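Carrier Bags at Home: Keeping, Reusing and Throwing Away
Design and Technology project report, Veltulley

We looked at thin white carrier bags with handle loops, the sort that pile up in a kitchen. Some are plain and some have a shop's logo in green and yellow.
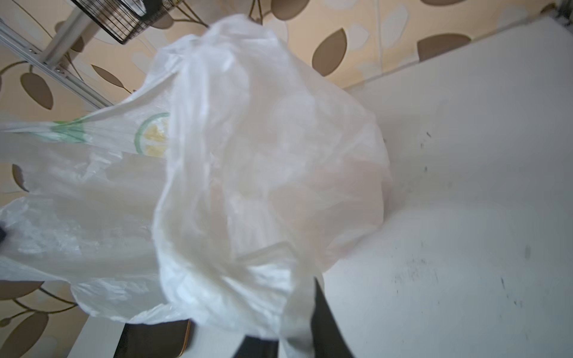

Aim
To find out how many times a bag can be used before it has to go, and whether folding takes up less space than stuffing.

Method
We collected 24 bags from homes in Bristutthorpe. Each one was filled with 400 g of dry pasta, lifted by both loops, held for 50 seconds and emptied. We repeated this until the bag split or we reached 29 lifts. The bags were then stored in a drawer, first stuffed in and then folded flat.

Results
Most bags that failed did so where the loop joins the body. Creases did not seem to matter much – small holes did. Folded bags took up less of the drawer, but folding was slow and two of us gave up doing it at home.

Problems
The pasta had sharp ends and may have made some of the holes. We would use rice next time. We also forgot to note which bags had been used before, so the first few results are left out of the graph.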